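손잡이형 그리퍼 교체 패드 세트 사용 후기: 인딕(Indik) 고무 패드, 장착부터 관리까지

작성일 2020년 4월 15일
분류: 자동화 장비 / 소모품

손에 들고 쓰는 두 손가락 그리퍼를 작업대에서 매일 쓰고 있다. 본체는 짙은 녹색 플라스틱 암에 황동색 인서트가 박힌 물건이고, 손가락 끝에는 검은 패드가 붙는다. 본체는 크게 손볼 일이 없는데 패드는 소모품이라 계속 신경을 써야 한다. 이번에 인딕에서 나온 교체 패드 세트를 한동안 써 봤고, 장착과 간격 맞추기, 청소, 교체 시점까지 겪은 내용을 적는다. 세트는 우리 돈으로 샀다.

구성부터 보면 패드 시트, 양면 접착 필름, 나사, 육각 렌치 하나, 접힌 설명서 한 장이다. 손가락 블록 자체는 들어 있지 않으므로 기존 블록을 그대로 써야 한다. 블록까지 같이 바꾸려는 사람은 따로 주문해야 하고, 설명서에는 이 말이 맨 뒤에 작게 적혀 있다. 주문 전에 제품 페이지를 끝까지 읽는 편이 좋다.

패드는 시트를 겹쳐서 두께를 만드는 방식이다. 한 장씩 잘라 붙이면 되니 두께를 마음대로 정할 수 있다는 점이 장점이고, 재단을 직접 해야 한다는 점이 단점이다. 가위로 자르면 단면이 울퉁불퉁해진다. 새 칼날로 자를 대고 한 번에 그어야 깔끔하다. 첫 세트는 가위로 잘랐다가 층 사이가 벌어져서 다시 붙였다.

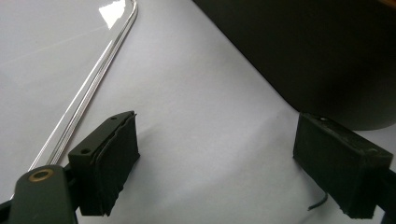
접착 필름은 붙인 뒤 바로 쓰면 안 된다. 설명서에는 클램프로 눌러 두고 24시간을 기다리라고 되어 있다. 급해서 90분 만에 쓴 적이 있는데 안쪽 층이 밀렸다. 그 뒤로는 퇴근 전에 붙이고 다음 날 저녁부터 쓴다. 여분 손가락 한 쌍이 있으면 이 대기 시간이 문제가 되지 않는다. 한 쌍뿐이라면 작업이 없는 날에 교체하는 수밖에 없다.

장착 순서는 다음과 같이 정착됐다.

1. 손가락을 완전히 벌리고 손잡이에서 손을 뗀다.
2. 블록 윗면의 나사를 푼다. 먼 쪽을 먼저 풀면 블록이 돌지 않는다.
3. 헌 패드를 벗기고 남은 접착제를 이소프로필알코올로 닦는다.
4. 새 시트를 붙이고 클램프로 고정한다.
5. 블록을 다시 달고 나사를 번갈아 조금씩 조인다.
6. 천천히 닫아 보면서 양쪽 면이 나란히 만나는지 확인한다.

2번에서 나사를 세게 잡아 돌리면 암 쪽 플라스틱에 힘이 간다. 황동 인서트가 있어 나사산은 잘 버티지만 인서트를 둘러싼 플라스틱은 그만큼 튼튼하지 않다. 전동 드라이버는 쓰지 않는다. 세트에 든 렌치는 짧아서 과하게 조이기 어렵고, 이건 잘한 선택이라고 본다.

오른쪽 손가락 밑으로 가는 검은 선이 내려오는 기체라면 5번에서 선이 블록에 물리지 않게 봐야 한다. 나도 한 번 물린 채로 조였고, 피복이 눌려서 수축 튜브를 씌웠다. 조이기 전에 선을 손가락으로 살짝 당겨 보면 바로 안다.

간격 맞추기는 작은 물건으로 시험한다. 우리는 금색 원형 토큰을 쓴다. 둥글고 테두리에 광택이 있어서 패드가 조금만 틀어져도 티가 난다. 평평하게 눕힌 것을 집는 동작과 세워서 잡고 있는 동작을 나눠서 본다. 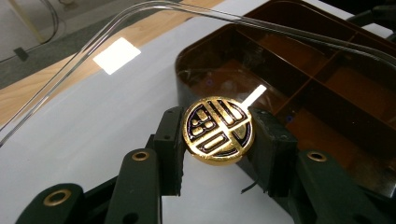

세워서 잡는 시험에서는 양쪽 테두리에 힘이 고르게 걸려야 한다. 한쪽 패드가 두꺼우면 토큰이 얇은 쪽으로 기운다. 이럴 때 손가락 각도부터 건드리는 사람이 많은데, 두께를 먼저 재는 것이 빠르다. 시트를 겹치는 방식이라 한쪽에 한 장이 더 들어가는 실수가 쉽게 나온다. 인딕 시트는 앞뒤 색이 같아서 더 그렇다. 보호 필름에 장수 표시라도 있었으면 한다.

마찰력은 만족스럽다. 이전에 쓰던 크리스토둘루(Christodoulou) 패드는 부드러운 대신 먼지를 금방 먹었고, 먼지가 앉으면 금속 표면에서 미끄러졌다. 인딕 쪽은 조금 더 단단하다. 처음 잡을 때 느낌은 덜 좋지만 며칠 지나도 차이가 적다. 다만 이것은 우리 작업대에서 우리 물건으로 비교한 결과이고, 유리나 젖은 물건은 시험하지 않았다.

청소는 마른 솔로 먼저 털고, 보푸라기 없는 천에 알코올을 조금 묻혀 닦는다. 알코올을 패드에 직접 뿌리면 층 사이로 스며들어 접착 필름이 약해진다. 설명서에는 이 내용이 없다. 판매처인 설사이드(Sulside)에 문의했더니 같은 답을 받았고, 다음 판 설명서에 넣겠다고 했다.

작업대 쪽도 정리해 두면 시험이 편하다. 작은 부품은 굴러가거나 떨어지기 쉬우니 턱이 있는 투명 트레이 안에서 집는다. 바닥이 매끈해서 물건이 밀리는 단점이 있지만, 패드 높이를 확인하기에는 오히려 낫다. 바닥에 패드 아래쪽이 먼저 닿으면 물건이 옆으로 밀려나기 때문에 너무 길게 재단된 패드를 금방 골라낸다.

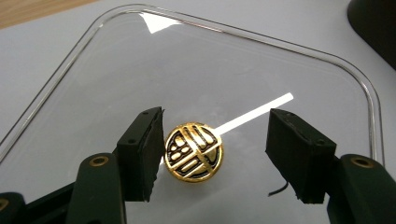 글: 킬리안 호프슈테터
페드콤(Pedcombe) 작업장 장비 유지보수 담당

패드 길이에 대해서는 조금 더 적는다. 블록 아래로 나오는 부분이 길면 얇은 물건을 집기 좋고, 짧으면 힘이 잘 전달된다. 우리는 블록보다 조금 더 내려오게 자른다. 대신 튀어나온 아래쪽 끝이 가장 먼저 해진다. 바닥을 자주 스치는 부분이라 어쩔 수 없다. 끝이 일어나기 시작하면 칼로 다듬어서 한동안 더 쓸 수 있는데, 양쪽을 같은 길이로 다듬어야 한다. 한쪽만 짧아지면 눕혀 둔 원형 물건을 집을 때 한쪽이 들린다.

교체 시점은 횟수로 정해 두었다. 집기 300회마다 패드를 눈으로 점검하고, 층이 벌어졌거나 표면이 번들거리면 바꾼다. 횟수는 작업 기록지에 적는다. 같은 작업장의 치온 네가시는 날짜로 관리하는 쪽을 선호해서 5월부터는 기록지에 날짜 칸도 넣기로 했다. 사용량이 들쭉날쭉한 곳이라면 횟수 쪽이 맞는다고 생각하지만, 기록을 빼먹는 사람이 있으면 날짜가 안전하다.

가장자리가 조금 해진 것만으로 바꿀 필요는 없다. 접촉면이 평평하고 층이 붙어 있으면 잡는 데 지장이 없다. 반대로 겉은 멀쩡해 보여도 손톱으로 밀었을 때 층이 움직이면 바로 바꾼다. 블록 윗면의 긁힘은 기능과 무관하니 놔둔다. 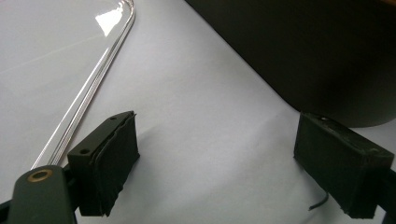
벌린 상태의 양쪽 손가락. 안쪽 면에 검은 패드가 붙어 있고, 오른쪽 패드는 아래쪽 끝이 해졌다.

벌린 상태에서 점검할 것은 패드 외에도 있다. 링크 부분의 나사가 풀렸는지, 암을 좌우로 흔들었을 때 유격이 있는지 본다. 유격이 있는 상태에서 패드만 새로 붙이면 며칠 안에 같은 자리가 또 닳는다. 링크 쪽에 기름을 쓸 때는 면봉으로 아주 조금만 바르고, 패드에 묻었으면 닦아 보려 하지 말고 그 패드는 버린다.

가격은 시트 40장 묶음 기준으로 크리스토둘루보다 조금 비싸다. 재단하다 버리는 양까지 치면 차이가 더 난다. 미리 잘린 제품이 있었다면 그쪽을 샀을 것이다. 탈라 아자르가 두꺼운 종이로 재단 틀을 만들어 준 뒤로는 버리는 양이 많이 줄었다. 틀은 블록 안쪽 면에 대고 본을 뜬 다음 아래로 나올 길이만 더해서 자르면 된다.

좋았던 점
두께를 장수로 조절할 수 있다.
금속 표면에서 잘 미끄러지지 않는다.
동봉된 렌치 길이가 적당하다.

아쉬운 점
직접 재단해야 한다.
시트 앞뒤 구분과 장수 표시가 없다.
설명서에 청소 방법이 빠져 있다.
접착 후 대기 시간이 길다.

여분 손가락이 있고 칼질이 귀찮지 않은 사람에게는 권할 만하다. 한 쌍으로 하루 종일 돌려야 하는 곳이라면 대기 시간 때문에 권하기 어렵다. 우리는 같은 세트를 한 번 더 주문했고, 접착 필름만 다른 제품으로 바꿔서 시험해 볼 생각이다. 필름 결과가 나오면 이 글 아래에 덧붙이겠다.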